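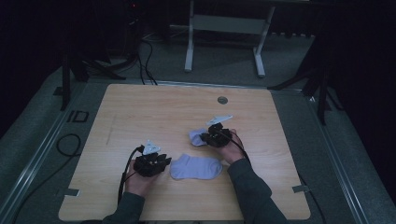
A pair of ankle socks, pale lavender, on the wooden table.

The Case Against the Sock Ball

I own a drawer that does not close. It is the top one of a chest I bought at Coletti when I moved into the flat, and for most of the past year it has sat open by the width of a thumb, with a bit of grey ribbing poking out like a tongue. I blamed the runners. I rubbed candle wax on them. I took the whole drawer out and put it back in again while swearing at it. Then Desta Tilahun came to stay for a week in November, pulled it open to borrow a pair, and told me I had a drawer full of tennis balls.

She meant the socks. I ball them, as my mother did and as her mother presumably did before her. You lay one on the other, you roll from the toe, and at the last moment you take one cuff and turn it back over the lot, so that one sock swallows its mate. It takes no time and the result can be thrown across a room. I had never thought of it as a position one might have to defend.

I now think it is indefensible, and I would like to persuade you of this, knowing full well that people will change their religion before they change what they do with their socks.

Start with the cuff. It has one job, to hang on to an ankle, and it does this with a modest amount of elastic that was never meant to go around a fist-sized lump for days at a time. Every balled pair has one sock doing the hugging, and that sock ages faster. You end up with a left that stays up and a right that has given in by lunchtime and is bunched under your heel. For years I put this down to having uneven legs.

Then there is the matter of shape. A sock on a table is a flat thing with a heel on one side and a toe at the end. It will lie down quite happily if you let it. Put its mate on top, heel over heel, fold the toe up towards the cuff, fold once more if it is a long one, and you have a small soft packet that stands on its edge. Packets go in rows. Balls go in heaps, and the pair you want is at the bottom of the heap with the hiking socks sitting on it.

Gadisa Wubshet, with whom I have been arguing about household matters since we shared a place with one working tap, holds that all this is vanity. His position is that a sock drawer is opened in the dark by a person who is late, and that no one has ever been complimented on its contents. He doesn't ball or fold. He buys the same black sock in bulk, tips the lot in loose and takes out any two. I'll admit it is a strong system. I'll also say that his blacks have faded at different speeds, and that he went to his cousin's wedding in one black sock and one the colour of a wet road.

What he has given up, besides dignity at weddings, is the pairing. I like pairing. It is the only part of laundry with a bit of suspense in it. Shirts come out of the wash as shirts and towels as towels, but a sock comes out as half of something, and you don't know until the bottom of the basket whether the other half has made it. My favourites are the washed-out ones, the mauves and lilacs that were a proper colour once. After enough washes every pale sock in the house is heading for the same shade of nothing much, and you find yourself holding two up to the window, comparing fuzz.

There is an industry that would like to help. I have tried the Inlow drawer divider, a sort of honeycomb, which assumes that all feet are the size of a child's. I have tried little clips that hold a pair together through the wash, and I now have a great many little clips, none of them near a sock. The best thing I ever did was cheaper than either. I stopped folding on the bed. A bed is soft and slopes towards whoever is sitting on it, and everything you smooth out on it wrinkles again as soon as you shift your weight. A table pushes back. You can lay the sock down, run a hand along it and have it stay where you left it. Any bare table will do, provided you clear off the mail first.

I should be fair to the ball. It is good in a suitcase, stuffed into a shoe. It is good for dogs. Children can make one before they can tie a lace, and a child who puts away laundry in any form at all should be left in peace.

The rest of us have less excuse. I did the whole drawer one wet evening, with the radio on and a pot of tea going cold beside me. The socks took up half the space they used to, and behind them I found a swimming cap, a foreign coin and the spare key I had paid a locksmith to replace. The drawer closes. I still give it a shove with my hip every time I walk past, out of habit, and it hurts.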